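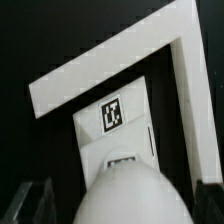

Raratari tabletop assembly kit, trial unit: walk-round before sign-off
Site: Flinddale, back bench
Checked by: Lacey Lightfoot

1. Emergency stop within reach of a seated person. OK. Also within reach of a seated person's elbow, as I proved at 7 a.m.

2. Gripper fingers tight, no play. OK. The manual gives this four pages and the bolts two lines.

3. Corner guide fixed to table. OK after retightening.

4. Printed markers clean and flat. OK. Zenulent sells a special wipe for them. I used my sleeve.

5. Warning label on arm column legible. OK. Black triangle, white symbol.

6. Cables clear of arm travel. COMMENT: clear today. I'd like a clip before anybody says the word "permanent."

7. Grip on round knob, slow speed. COMMENT: 19 tries, 18 good. The sales sheet says "every time," so we have a difference of opinion.

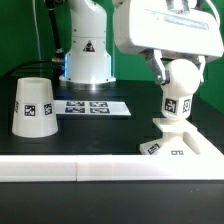
Ene wrote back that the sales sheet was talking about the newer fingers, which cost extra, and asked whether we had run the calibration first. We had, twice.

8. Spare parts list matches box. NOT OK. Part 944 is listed and missing. No one at Raratari can say what it does.

Result: pass for trial use, slow speed only. Recheck in January.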